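Workshop notebook, May
Lime plaster, batch 3216 and the back wall panels

Kettle on, gloves drying on the radiator, writing this up before I forget which bucket was which (again!). I spent the whole morning on the second set of test panels for the Matubbar job, and I'm much happier than I was last time, though there's still one panel I'd like to throw in the skip.

Quick catch-up for anyone who hasn't been in. The client wants a dark finish on the long wall, lime and not gypsum, with a bit of movement in it so it doesn't look like paint. The first set came out the colour of wet slate on the day and then dried to something like old dishwater. I'd put the pigment straight into the putty and given it a lazy stir, and you could see every lump I'd missed once the trowel went over it - long black streaks, like somebody had dragged a burnt match across the board.

So this time I soaked the black overnight in a jam jar of water and put it through a kitchen sieve before it went anywhere near the lime. Boring job, black fingers, worth every minute. The paste went into batch 3216 (the Purnier putty, the older tub by the door) and took up the colour beautifully, no streaks at all. I used 80 grams of dry pigment to the small bucket, and I've written that on the lid as well.

Panel A: two thin coats, second one on while the first still took a thumbprint. Steel trowel, hardly any pressure. Nice and even, a bit flat for what they're after.

Panel B: same again but with the fine sand from the Fultine bag in the top coat. Lovely. It catches the light from the side window and goes quiet when you stand straight in front of it. If it were my house I'd stop here.

Panel C: wood float, then knocked back with a damp sponge after 20 minutes. Too soon! The sponge pulled the fat up and left pale rings all over. I tried again lower down on the same board, later, and that part is much better, so leave the bottom half alone please and ignore the top.

Panel D: the skip one. I got clever and misted it with soap solution while it was still soft. It's gone greasy and it's crazing in the corner. I'm keeping it for now so that we can see how bad it gets.

Constanza Lucero came over at lunch with her sandwiches and went straight to B, then changed her mind and went to the bottom of C, then back to B. She thinks the wall will want more roughness than a board does, because you see a board from arm's length and you see a wall from the sofa. I think she's right and I'm a bit cross I hadn't thought of it. She also wanted to know about the skirting, which I've been avoiding. We can either plaster down behind it or stop on a bead, and I'd much prefer to plaster down, but that means getting the joiner in afterwards and he's already grumbling.

On texture, we went through the folder of interiors for dark rooms on the shop computer while the tea brewed. Most of them are far too shiny, all that polished stuff you get in hotel lifts. The one below has a dark grey that's closer to it, mottled, a sort of rough plaster or stone look.
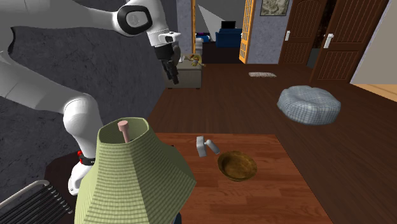
Image: Modolance, computer render

I wouldn't match to it for colour, as screens lie and ours is greener than most, but for how broken up the surface is it's a decent thing to have in your head while you're floating. I've put a copy in the job folder.

Next lot of panels will be bigger, proper door-sized boards, stood upright and looked at from the far end of the workshop. I want one with the Fultine sand a bit heavier than B, and one floated in loose arcs and then left completely alone, which will be the hard bit for me. I'll mix enough for both in one go so the colour can't wander. We're down to the last 300 grams of black, so if anybody is ordering, add a tub and get the same one - the other make goes brown with lime.

Other bits: the big paddle has a crack near the weld, don't use it. The hawk with the blue tape is mine. Boards A and B are drying flat on the rack away from the heater, and they need to stay there with the damp sacking over them. I'll mist them again at going-home time and write down the colour in the morning.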